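# Chapter 10: Controls You Can Hold

Pick up any object with buttons on it and somebody, at some point, had to decide where your thumbs would go. I find that wonderful! This chapter is all about those decisions, and we're going to spend most of it on one of my favourite objects to teach with, the racing game wheel.

Why a wheel? A gamepad is made to suit every game fairly well. A wheel has one job, so its designers can borrow freely from a real car (the round rim, the stitching, the paddles behind) and then squeeze in everything a car doesn't need, such as a way to move through a menu. You get two sets of habits in one object, the driver's and the player's, and they don't always get on.

Before you read any further, take a sheet of paper and draw a wheel from memory. Put in every control you think a player would want and mark which hand should reach it. Keep the sheet, as you'll need it for Activity 2.

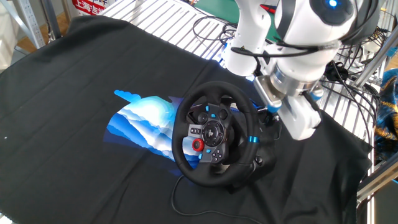 Shahzad Bangash would start the whole exercise from the other end: leave the buttons out altogether, he argues, draw only the hands, and see what they can reach without letting go. It's a very good point, and if you have time, try his way on the back of your sheet and compare the two.

Now think about colour. On a mostly black wheel, a red dial on the left spoke jumps out at once, and a blue band on the right side of the rim, near three o'clock, gives the eye something to catch. Colour like this is cheap and quick to read, but it runs out fast. Make every control bright and you're back where you began. Touch matters just as much, for a player's eyes are on the screen, and a dial and a button ought to feel different under the thumb.

By the end of the chapter you should be able to sort controls by how often they're used, explain why some belong on the rim and others near the hub, and test a layout with a partner. Section 10.1 covers reach and grip. Section 10.2 looks at grouping, with the Kistgate layout study as our main case, and there's plenty in it to disagree with.

**Key words:** rim, spoke, hub, paddle shifter, directional pad, face buttons, reach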